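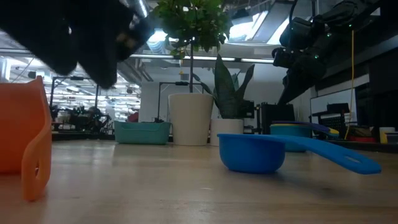

Timdale 校区 机器人学习课程设计 Prustis 小组

把量杯叠起来：双臂示教数据采集报告（学生项目，指导教师 Elba Henríquez）

一、题目是怎么变小的

开题的时候，我们报的题目叫"面向家庭厨房的通用双臂整理"。Henríquez 老师看完开题表，在"通用"两个字底下画了一道线，又在"厨房"底下画了一道，最后问我们打算整理厨房里的哪一样东西。我们回去商量了一晚上，答案是量杯。

于是有了现在的题目：桌上散放几只不同颜色的塑料量杯，旁边有一摞已经套好的，两条机械臂要把散的那些按大小套进去。人做这件事不需要动脑子，我们组有人能一边打电话一边做。机械臂做这件事需要动我们四个人的脑子，外加一个学期。

项目的重点在数据。模型结构用的是课上给的模仿学习基线，组内叫它 Escobar（来历是服务器上一个没人改过的文件夹名）。我们只调了输入分辨率和动作块长度，没有动别的，所以下面大部分篇幅讲的是怎么采示范、怎么挑示范，以及我们在这两件事上走过的弯路。对网络结构感兴趣的读者可以直接跳到第六节，然后会发现那里也没有。

二、台面和设备

工作台是浅色木台面，外面围一圈黑色铝型材框架，两条 Trossen 机械臂分别固定在框架左右两侧的底板上，末端各带一个平行夹爪。操作员用另外一对主臂遥操作，主臂怎么动，桌上的两条臂就怎么跟。

台面远端一直摆着一个青绿色的塑料浅盒和两盆植物，一盆叶子很茂盛，一盆是虎尾兰。它们在任务里没有角色，但在每一条示范里都出镜，出镜率高于本组任何成员。第三次组会上有人提议撤掉，理由是干净的背景好训练。也有人反对，说真厨房里也不会替机器人清场。最后决定留下，并且写进采集规范：植物可以小范围挪动，不许离开远端那一排。

量杯本身值得多说两句。选它们是因为便宜、颜色分明、摔不坏。采到一半我们才明白它们为什么难。

一是柄。杯斗是圆的，从哪个方向都差不多，柄却又长又扁，落在桌上指向哪里，整只杯子的姿态就跟着走。夹柄，杯斗会往下坠，套进去之前总要歪一下；夹杯沿，夹爪开口得对准，偏一点就把杯子推跑。

二是反光。木台面在灯下有一片片柔和的亮斑，浅一点的颜色落到亮斑附近，边缘就糊了。我们试过关掉一排灯，结果隔壁组集体抬头看我们，于是又打开了。

三是套叠的余量。相邻两号之间的缝很小，斜着放进去会卡住，看上去已经叠好，轻轻一碰就露馅。这一条给后面的标注带来了最多的争吵。

三、采集规范

第一版规范只有一句话："把杯子叠好。"按这句话采了一个下午，得到了一批谁也不像谁的示范。有人先叠小的，有人先叠大的，有人用左手把杯子递给右手，还有一位同学坚持双手同时下去，说这样省时间。单看每一条都不错，放在一起训练，Escobar 学到了所有人的犹豫。它会伸向一只杯子，停住，转向另一只，再停住，很像我们在食堂窗口前的样子。

第二版规范写满了一页纸，主要内容如下。

开始姿态：两条臂回到各自的起始位，夹爪张开，指尖朝下。起始位由脚本给，不靠手感。

摆放：散杯放在靠近操作员的半张桌子里，彼此不许压住。柄的朝向由脚本随机抽一个大致方向，摆杯子的人照着放。让人自己"随机"摆，摆出来的永远是那几种好看的布局。

顺序：从大到小，一次只动一只。左臂负责抓起离它近的杯子，离右臂近的由右臂来抓。另一条臂可以在那摞杯子附近候着，必要时扶一下，但不许抢。

结束：最后一只松开以后，夹爪抬起，停稳，再按结束键。松手就按结束键的一律重采。这条是拿半批数据换来的：早期示范都断在松手那一瞬间，模型也就认为松手之后世界不存在，于是它从来不松手。

失误：抓空一次可以接着来，保留在示范里。把杯子推出可达范围的，作废。操作员笑场导致抖动的，作废，并由笑的人负责重采。 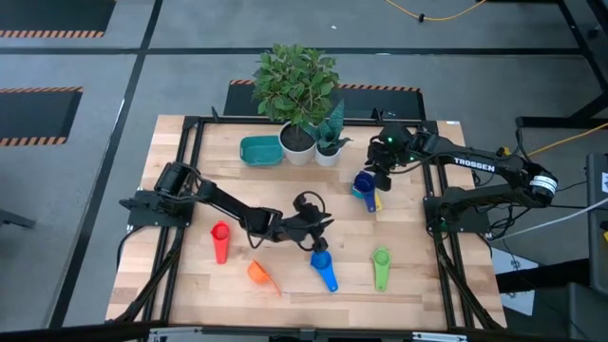
图2　叠杯任务布置：四只散杯在近侧，左夹爪位于蓝色量杯上方，右夹爪在那摞量杯的后上方

四、遥操作的人

刚开始大家都抢着上主臂，过了几天就开始互相谦让。坐在那里手腕悬着，眼睛看着另一双手干活，时间一长，肩膀先投降。我们后来规定每人连续采集不超过一节课，到点换人，换下来的那位负责摆杯子和记日志。

换人带来了新的问题：风格。一个操作员下手又快又直，夹爪到杯子上方几乎不减速，成功的时候很漂亮，失败的时候杯子也飞得很漂亮。另一个操作员每次都要先在杯子上方悬一会儿，像在做思想工作。我们给两人的示范画了末端速度曲线，不看署名也能分出来谁是谁。第三位介于两者之间，被推举为"标准手"，这个称号除了多排班以外没有别的待遇。

组里讨论过要不要只用标准手的数据。Henríquez 老师的意见是先别急着统一，留着，分开训一次看看。我们照做了，结果见第六节。事先说一句，慢的那位比我们预想的有用。悬停的那一小段里，画面稳定，目标清楚，夹爪正对着柄，模型在这些帧上学得最扎实。快的那位对这个结论持保留态度。

还有一件小事。右臂抓杯沿的时候，操作员看不清夹爪内侧，只能凭感觉下探。起初大家站起来伸长脖子看，身体一动，手也动，数据里就多出一段莫名其妙的画弧。后来在操作位旁边放了一块屏幕，显示腕部画面，画弧才少了。已经录进去的弧没有全部删掉，挑了几条留着，组会上放给新同学看。

五、挑数据

一共采了大约500条，进入训练集的是182条。

这个比例写进中期汇报的时候，台下有人问是不是笔误。我们也希望是。淘汰的原因按多少排下来，大致是：结束按早了、两路画面时间没对齐、套叠没到底、摆放违反规范、操作员自己要求撤回。最后一类人人都有，撤回的时候都说是为了数据质量。

时间对齐的问题全怪我们自己。日志工具 Baso 是组里自己写的，能记关节角、夹爪开合和各路画面，写得很快，测得不够。它在长时间运行以后，一路画面会悄悄慢下来，单独看哪一路都正常，拼到一起就能看到左边夹爪已经合上，右边画面里杯子还没人碰。发现的经过也不光彩：有位同学回放时觉得机械臂"有超能力"，截了图发到群里当笑话，过了两天才有人反应过来。

修法很朴素。每次开始采集前让两个夹爪同时开合一下，回放时看各路画面里的开合是不是同一时刻，差得多就整段不要。以后每采一阵重启一次 Baso。真正的原因是写盘队列没有上限，这个后来也改了，但重启的习惯保留了下来，谁也不愿意做第一个相信它的人。

"套叠没到底"则需要人看。我们定的标准是：从侧面看，上面那只的杯沿应当与下面那只贴平，柄可以错开，杯沿不能翘。标准写得清清楚楚，两个人独立标，碰到分歧的由第三个人裁决。分歧集中在一种情况：杯沿翘起一点点，从一个角度看得出，从另一个角度看不出。标注会一度开成了辩论会，正方认为模型看不出来的东西就不算错，反方认为杯子知道。

最后反方赢了，凡是任一角度能看出翘起的，一律算没到底。代价是又丢掉一批，收益是测试时卡住的情况明显变少。至于少了多少，请看下一节，不过那一节也写得比较克制。

六、训练与测试

训练在课程服务器上跑，每种设置换3个随机种子。原本计划更多，但服务器不只我们一个组用，排队的经历可以另写一份报告。

测试时由没有参加当天采集的同学摆杯子，操作员不许碰主臂，只许看。看比操作累。

全部数据训练的版本，单只杯子抓取大多能成，连续把散杯全部套完的情况则时有时无，取决于第一只放得正不正。第一只放歪了，后面的会忠实地歪上去，叠出一个有态度的塔。模型没有学会返工，原因也简单：规范规定推远的作废，歪了重放的示范又在挑选时被我们当成"不干净"删得差不多了。我们教了它怎么做对，没有教它做错之后怎么办。

按操作员分开训练的结果：只用快手数据，动作利落，抓空多；只用慢手数据，慢，但对准得好，偶尔悬在杯子上方不下来；标准手的数据居中，符合称号。三份合在一起，比任何单独一份都好一些，前提是用第二版规范之后采的。把第一版规范那个下午的数据也掺进去，食堂窗口前的犹豫立刻回来了。

关于颜色，我们做了一个小试验：测试时把一只杯子换成训练里没出现过的颜色。夹爪照常过去，抓也抓得住，但放的顺序乱了，看样子它有一部分是靠颜色在认大小。回头看数据，这怪不得它。那套量杯每个号固定一种颜色，从颜色判断大小从来没有错过，换作我们也这么干。

植物也测过。把两盆对调，成绩没有看得出的变化；把茂盛的那盆往前挪，叶子挡住一点台面，左臂的路线会绕远。支持留下植物的同学认为这证明了他的观点，支持撤掉的同学认为这证明了她的观点，双方都把这段写进了自己的个人总结。

七、如果重来

先采一小批，马上训，马上看它怎么失败，再回去改规范。我们是攒了很多才第一次训练的，等知道"按早了"有多要命，硬盘里已经全是按早了。

返工要单独采。故意把杯子放歪，再示范怎么拿起来重放，给这类数据单独打标签，挑选时不和普通失误混在一起。规范第三版已经加了这一条，采了几条试水，还没来得及训练。

量杯至少准备两套，颜色和大小的对应关系打乱。预算不大，我们的问题在于想到得太晚，下单的时候已经七月了。

日志里多记一栏"谁摆的杯子"。现在只记了谁操作。后来查几组成功率偏高的测试，怀疑是摆放的人手下留情，可惜无从查起，嫌疑人都不承认。

最后是分工。前期操作、摆放、记录挤在一个人身上，错得最多；换成两个人一组之后，采得慢了一点，能用的多了不少。摆杯子的人顺便看着画面，发现不对当场喊停，比事后在回放里发现要省事得多。喊停的口令统一为"停"，之前有人喊"诶"，操作员以为是在叫他，转过头去，右臂也跟着他转了过去。

附：交接事项

数据按操作员和规范版本分文件夹存放，淘汰的也没删，原因写在同名的文本文件里，有几条原因只写了"别问"，请以回放为准。

Baso 的新版本在组里仓库的主分支上，开合校验脚本在同一目录，采集前先跑。

量杯用完套好放回台面右侧，虎尾兰少浇水，另一盆按心情浇，目前看来两位值日同学的心情都还可以。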